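**Hilo: presupuesto de equipos** — 10 de enero de 2023

1/ Llevo dos semanas con la oferta de Sanalex encima de la mesa: una mano robótica «lista para trabajar». Me faltan páginas en el apartado de lo que no está incluido.

2/ El brazo, la mano, la licencia. Bien. ¿Y los recambios de dedos? «Se cotizan aparte.» ¿Y el desplazamiento del técnico? Aparte también.

3/ Liyanage ofrece un 10 % de descuento si firmamos antes de marzo. A mí un descuento con fecha de caducidad me pone nervioso, qué queréis que os diga.

4/ Shanthi Samarakoon, que lleva las compras en Pusthorpe, me pasó su regla: por cada 100 del catálogo, reserva 20 para cables, soportes, mesas y cinta de suelo. Yo había puesto 10. Ingenuo.

5/ Pregunté cuántas horas aguanta la mano antes de la primera revisión. Me mandaron un folleto de Trendlow — muy bonito, sin una sola cifra de horas.

6/ Trabajo con la mano, moqueta y mesa:

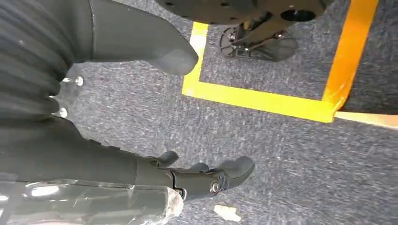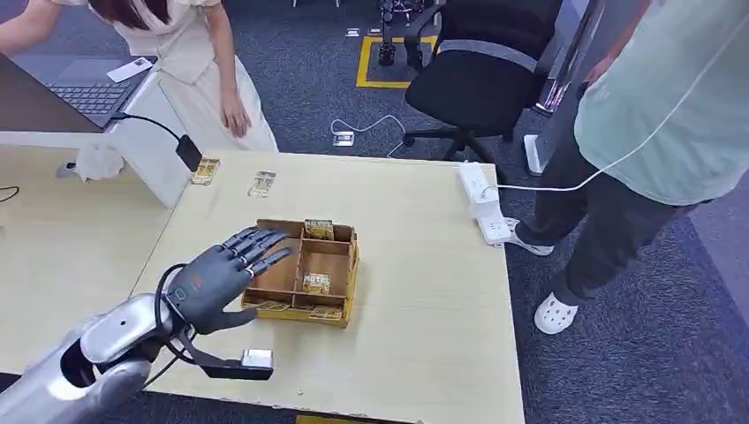

7/ Mi hoja de cálculo tiene ahora una columna nueva: «tiempo de personas». Ningún proveedor me la rellena. La relleno yo, y sale más cara que el transporte.

8/ De momento no firmo. He pedido alquiler por 2 meses con opción de compra y el precio de los recambios por escrito. Si contestan, lo cuelgo en este mismo hilo.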